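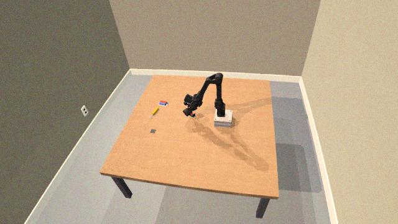 My problem with "good practice" documents for simulated robot testing is that most of them get written by people who have already decided the simulator is fine. Marisol Xolalpa sent me the new Pikia guidelines in December and asked what I thought, so I read all 23 pages with a coffee and then read them again because I was sure I'd skipped the important section. I hadn't.

Take the rule on trial counts. Every manipulation result should rest on at least 800 simulated runs per task. Fine, big number, sounds serious. But 800 runs of what? If the screwdriver always starts with its yellow handle pointing the same way, you have run one test a lot of times. The guidelines do say start positions "should be varied where practical," and I'd like to meet the team that reads "where practical" and then does more work.

Lighting gets one paragraph. I spend half my life on lighting! An arm over a bare tabletop throws a shadow right across the work area, sometimes more than one, and a dark wrist hanging over a dark flat part is exactly where a vision policy starts guessing. Move one lamp and see what happens to your success rate. My own rule, which I've pushed at Fultgate without much luck, is that you report the worst lighting setup next to the average. Tiburcio Trujillo thinks this is unfair to the policy. Maybe. I think a customer would like to know.

Then there's the view. A steep downward camera makes for a tidy picture, but the gripper hides whatever is next to it, and if the grader is a person looking at renders, that person will miss things. The simulator knows where every object is. Use the state and leave the renders for the slides. The guidelines allow either one and don't ask you to say which you used, so I'd treat any score that doesn't say as a score from the slides.

I'll give them the section on failures. It says every failed run has to be kept, with the seed, for as long as the result is being quoted. Mwanahawa Chege has been asking for that for years and she's right. We once got a report from another group with a 100 percent pass rate and no failed runs on disk, and when I asked for the seeds I got a very friendly email about something else.

What's missing is the part about real hardware. Hermenegildo keeps a rule of thumb that you do 50 real trials before you say a word in public about the simulated ones – same objects, same start poses, nothing moved to help the arm out. It's slow and people hate it. I would still put it on page one, and I told Marisol so. She says comments are open for the next draft, so I've sent mine in, lighting first.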